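**FOR IMMEDIATE RELEASE**
Sinport, 16 January 2019

# Hukitz is opening a second shop, and this one has a kitchen in it

Hello from a very dusty Harbour Street! I've been itching to send this one out since the summer, and now that the lease is signed I'm allowed to. Hukitz, the small furniture workshop I've run in Sinport for 18 years, is opening a second shop in March. It's going into the old Posta building, the one with the green double doors opposite the bus station, and it will sell our new range of kitchen tables and worktops, called Ilie.

If you've lived here for any length of time you'll know Posta. People queued there for parcels and pensions, then it was a carpet showroom, then it was shut for a good long while with a sun-bleached "Everything Must Go" banner in the window (everything did not go, I've got a skip full of underlay to prove it). The counter is still there and we're keeping it. So is the clock, although it hasn't worked since I was a girl and the man who came to look at it shook his head before he'd even got his ladder up.

## Why kitchens

For most of our working life we've made bookcases. We like bookcases, and we'll go on making them at the workshop on Mill Lane, where the phone number and opening hours stay just as they are. But customers kept asking about tables. They'd come in to collect shelves and start telling me about the wobbly thing at home that their whole family eats at, does homework on, wraps presents on and argues over.

So last year we put a questionnaire in with our catalogue and left a pile of them at the library and the ferry ticket office as well. I was hoping for a shoebox full. We had 1,781 back, which meant several evenings on the workshop floor with mugs of tea and a lot of elastic bands. Of those, 1,039 said the kitchen table was the piece of furniture they most wanted to replace. The next most popular answer was the bed, and we don't do beds. Somebody wrote "my husband's chair" in capitals and underlined it, and if you're reading this, do come and have a chat.

## What Ilie is

Ilie is a range of plain, solid kitchen furniture in pale wood: a square table, a long table, a bench that tucks right underneath, and worktops made to measure. The edges are softened so you don't bruise a hip on the way to the kettle. The legs unbolt with one key, and the key lives in a little slot under the top, so you can get the whole thing up a narrow staircase and put it together again without ringing me on a Sunday night.

Severyn Karpenko designed it. He joined us as an apprentice and now runs the making side of things, and he's been drawing these tables on the backs of delivery notes for longer than I've known what to do with them. I asked him for something I could put in a press release.

"I wanted a table you'd be happy to put a hot-water bottle, a cat and a maths book on," he told me. "It's going to get marked. We finish it with oil, so when you've had enough of the marks you sand it a bit and oil it again. I'll show anyone who asks."

He means that. We'll be running oiling mornings at the new shop on Saturdays, free for anybody who's bought an Ilie piece and a small charge for anybody who hasn't. Bring a chopping board to practise on if you like. Wear something old!

Every top is different, and I'd rather people chose theirs in person. Some folk want the grain as quiet as they can get it and others go straight for the busiest board in the stack, all loops and swirls. We'll have the tops standing along the back wall so you can walk up and down, run your hand over them and change your mind as often as you please. Once you've picked, we chalk your name on the underside and it's yours.

## Opening week

The doors open in the first week of March. We'll have soup on the go in the kitchen at the back, served at an Ilie long table, and the bakery from Quay Road is sending bread. Children are very welcome. There's a step up at the front, so we've put a level entrance in on the Station Yard side, with a bell if you need a hand with the door.

We're also taking on 2 new people, one at the bench and one in the shop. You don't need furniture experience for the shop job, but you do need to like talking to people, and you'll have to put up with my choice of radio station. Letters or a phone call are both fine, and the details are pinned up at Mill Lane.

Delivery in Sinport and the villages will be free on the Ilie range, as it is on everything else. We'll take your old table away too if you want it gone. The sound ones get mended and passed on to families who could do with one.

If you'd like to come and see Posta before it opens, please do, only let me know first so I can find you somewhere to stand that isn't freshly painted.

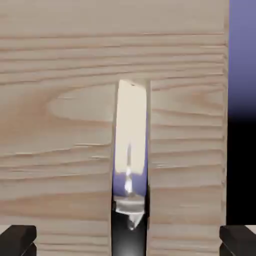
**Paula Sandu**
*Founder and owner, Hukitz*

**For press enquiries:** ring the Mill Lane workshop and ask for me. I'm at the bench most mornings and can't always hear the phone, so leave a message and I'll ring back after lunch. Severyn is happy to be interviewed too, preferably while he's working.

**About Hukitz:** we make bookcases, shelving and now kitchen furniture in Sinport, and sell it from our own workshop and shop.

ENDS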